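Home | Lists | Archive by thread | Archive by author | Search

[balcony-growers] Re: Lettuce going bitter in summer
Last updated: 20 Jul 2019
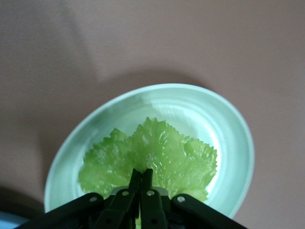
One leaf of green lettuce on a pale plate.

Hello Reginald and all,

Reginald Mahmoud wrote:
> My lettuce was sweet until June and now I can not eat it.
> The plants grew tall in the middle very fast. I water them
> every evening. Is it the soil, or did I buy bad seed? I
> have 18 plants and I don't want to throw all of them out.

I think your seed is good and your soil also. When a lettuce grows tall in the middle it is preparing to flower, and then the leaves become bitter. Long days and warm nights push it to do this. After it has started you can not turn it back, so please pull the tall ones and use the boxes for something else. Beans still have time in Werembridge, I believe.

For the plants which are still low, I would do the following. Move them where they get sun only in the morning. My balcony in Dollgate faces west, and in the afternoon the wall is like an oven, so I hang an old bed sheet over the rail - it is ugly but it works. Water in the morning too, and again in the evening if the box feels light when you lift one end. Pick the outer leaves young and do not wait for a full head.

If a leaf is only a little bitter, I put it in cold water in the refrigerator for one hour. My sister says that this changes nothing. We have had this discussion for 9 years.

About new seed: lettuce does not like to sprout in hot soil. Last summer I sowed one full box in the heat and 4 seeds came up. Now I start them indoors on the kitchen floor, on wet paper, and I plant them out when I can see the root. For eating in the fall I will sow again in the first days of September.

Lizelle Potgieter asked in the other thread about shade cloth. I have not bought any, but my neighbor paid 90 for a roll and it is much too long for his balcony, so maybe some of us can share one. Write to me off the list if you want a piece, and please tell me the length of your rail.

Also, does somebody still have the notes about slugs from the spring? I lost mine.

With kind regards from Dollgate,
Zhuravel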